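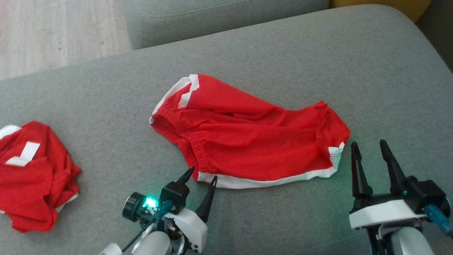
2 min read

Hikmont Team Shorts, Red/White

Our standard team short, sold on its own or with the matching red jersey. It has been in the range since we took over the old Volton list and is still the one most clubs reorder.

The short is bright red with white trim along the outer side seams. The waistband is elastic and gathered all the way round, with a flat drawcord on the inside. There are no pockets. A key pocket can be added on club orders, but please ask before you pay, as it can't be sewn in afterwards.

Details
Fabric: 100% polyester
Lining: none
Fit: regular, cut to sit above the knee
Sizes: age 7-8 up to adult XXL
Product code: 268
Colour: red with white trim

Sizing
The adult sizes come up slightly large. If you are between two sizes, take the smaller. Junior sizes go by height and the chart is the same one we use for the Zitus training range, so if you already have those at home you can order the same size again.

Washing
Wash at 30 degrees, inside out, with other reds. Keep them apart from white socks for the first few washes. Don't use fabric softener and don't iron over the trim. They can go in the tumble dryer on low, but they dry well enough on a rail overnight. Some creasing is normal with this fabric when it comes out of the packet or the wash basket and most of it drops out in wear.

Club orders
The minimum for printed numbers is 20 pairs. Numbers go on the left leg in white. Plain pairs have no minimum and are sent out within 3 working days. Printed orders take longer in March, when most summer teams send in their lists.

To set up a club account, write to Ghazala Hayat in the sales office. Questions about an order already placed go to Kári Kirkegaard in dispatch. Please give the order number and the name of the club.

Returns
Unworn pairs can be sent back within 28 days for a refund or another size. Printed pairs can't be returned unless we have made a mistake with the number.

Also in this range
Hikmont Team Jersey, red
Hikmont Team Socks, white
Tsegaye Kit Bag, large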